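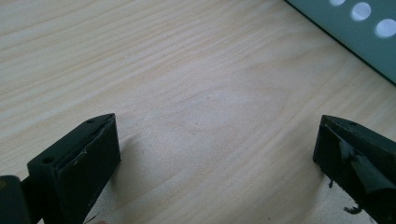

Pale wooden tops: the things I get asked most

Which finish do you use?
Matt, every time. I tried a glossy varnish on my first table and spent a whole July squinting at it over breakfast!

Can I oil a light top without it going yellow?
Mostly, yes. A clear oil will warm the colour a bit whatever the tin says. I use Wuvent, the one with a touch of white in it, and wipe it all off again after 14 minutes. Try it on the underside first (I didn't, the first time).

How often does it need doing?
I do mine twice a year, plus an extra go near the sink end. If a drop of water soaks in and leaves a dark patch, get the oil out.

Someone's left a mug ring. Help?
Leave it overnight – some fade by themselves. If it's still there, rub lightly with fine paper, always along the grain, then oil that spot. Ditte Snorradóttir swears by mayonnaise and her table does look lovely, so who am I to argue.

Can you match the grain on two boards?
Not exactly. I'll lay them out and swap them about until the lines run nicely together, but wavy grain does what it likes.

Do you deliver?
Yes, anywhere in Prostby for £18. Further out, drop me a line and I'll ask Orestis if the van's free.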